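Layering Light in the Open-Plan Room

Removing a wall solves the daylight problem and creates a lighting one. A single ceiling fixture that served a closed dining room will leave the far end of a combined space dim and the middle overlit. The usual remedy is to treat the room as separate zones, each on its own circuit.

The ground floor at Prallthorpe, a brick row house remodeled last May, is a useful case. The original plan had two switches by the door. The new one has nine fixtures in three groups: general, task and accent. General light comes from recessed downlights set back from the walls. Task light sits under the upper cabinets and over the reading chair. Accent light is confined to the bookshelves and the alcove.

Color temperature should match across any fixtures visible from one seat. Warm white, at 2700 K, suits seating and dining. A cooler lamp is acceptable over a counter if the lens is shielded from the sofa. Mixed temperatures on the same wall make paint look patchy, and pale grays suffer most.

Pendant height depends on the table. The Vostard shade used at Prallthorpe hangs low enough to keep glare out of the eyes of seated diners and high enough to clear a vase. On a pale tabletop, expect some bounce: white surfaces return light upward and can make a second fixture unnecessary. 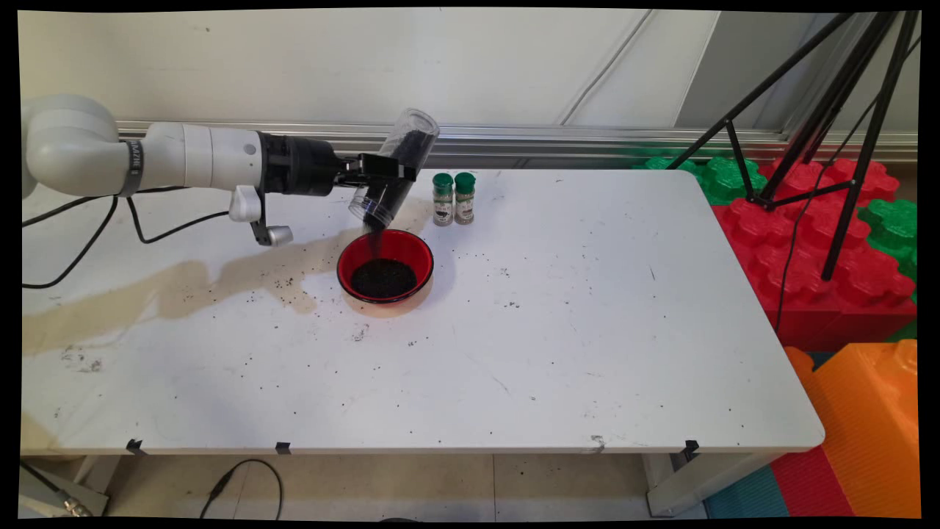
Dark granules pour from a clear container into a red-rimmed bowl on a white table.

Dimmers must be rated for the lamps they control. An older dimmer paired with LEDs may buzz or flicker at low settings. Test each group after dark, at full output and at the lowest stable level, before the ceiling is painted.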